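Portes ouvertes chez Pivard, ou comment j'ai passé un après-midi à regarder une armoire

J'avais promis à Lilian Bakilana de l'accompagner aux portes ouvertes de Pivard, au mois d'août, par une chaleur à faire fondre les badges. Les badges, du reste, étaient en carton et déteignaient sur les chemises. Le mien disait « Visiteur professionnel », ce qui m'a valu deux catalogues et un regard plein d'espoir du commercial de l'accueil.

Pivard occupe un long bâtiment derrière la gare de marchandises. On y met au point des robots mobiles pour les ateliers et les salles techniques, le genre d'engin qui doit aller relever un voyant dans un local où personne n'a envie d'aller. Le programme annonçait une démonstration à 14 h, une visite à 15 h et un verre de l'amitié « à l'issue ». La démonstration a commencé à 14 h 40, l'issue s'est fait attendre.

C'est Hamisi Mfinanga qui nous a pris en charge, avec une patience que je n'aurais pas eue devant un groupe de 19 personnes dont la moitié cherchait la climatisation. Il travaille sur Fusa, leur simulateur maison. Avant de lâcher un robot chez un client, on reconstruit la pièce sur ordinateur et on y fait rouler une copie virtuelle, des milliers de fois, pour voir où elle se perd. Une armoire contre un mur, un plancher, une plinthe, et l'on recommence en changeant la lumière. Hamisi parle des ombres portées comme d'autres parlent de leur belle-famille : une ombre bien nette au sol, pour un robot mal élevé, c'est un trou ou un obstacle, et il s'arrête devant en attendant que ça passe. 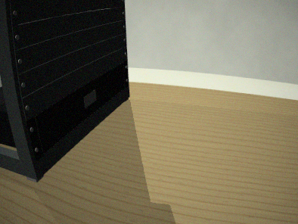
Combien d'essais faut-il avant de passer au vrai robot ?

Chez Pivard, on en fait 3 000 par pièce reconstruite, et on n'envoie la machine sur place que si les 2 000 derniers se sont déroulés sans une seule collision.

Montserrat Olvera, qui s'occupe du vrai robot, trouve visiblement que les gens de la simulation ont la vie facile. Chez eux, dit-elle, les roues ne prennent jamais de poussière. Le sien s'appelle Mallel, il a la taille d'une table de chevet et il devait traverser la salle, contourner un pilier, puis se présenter devant un tableau électrique. Il est parti très dignement. Au pilier, il a réfléchi. Il a réfléchi longtemps, assez pour qu'un enfant demande s'il était mort et que Montserrat réponde que non, il recalculait. Puis il a contourné le pilier par l'autre côté, celui où nous étions tous debout, et l'assistance a reculé d'un seul mouvement. J'ai trouvé ça bien plus instructif que la vidéo promotionnelle, où tout réussit du premier coup sur une musique de piano.

Au deuxième passage, il a mis huit secondes de moins et il a eu droit à des applaudissements. Lilian a applaudi aussi, alors qu'elle était venue, je le rappelle, avec l'intention ferme de tout trouver inutile. Elle gère des locaux techniques depuis des années et se méfie de tout ce qui roule sans conducteur. Elle a posé une très bonne question sur les seuils de porte, à laquelle on lui a répondu que c'était une très bonne question.

La visite proprement dite nous a menés à l'atelier (sol collant, interdiction de toucher, envie folle de toucher) puis au bureau de la simulation, où l'on pouvait piloter soi-même la copie virtuelle avec une manette. J'ai essayé. J'ai embouti un mur, fait marche arrière, embouti le mur d'en face - puis j'ai rendu la manette à un garçon de dix ans qui a bouclé le parcours sans me regarder, par délicatesse je suppose.

Le verre de l'amitié était tiède. Il restait des chips au vinaigre. Lilian a pris la carte de Montserrat et m'a interdit d'en parler à ses collègues, donc si vous travaillez avec elle, vous n'avez rien lu.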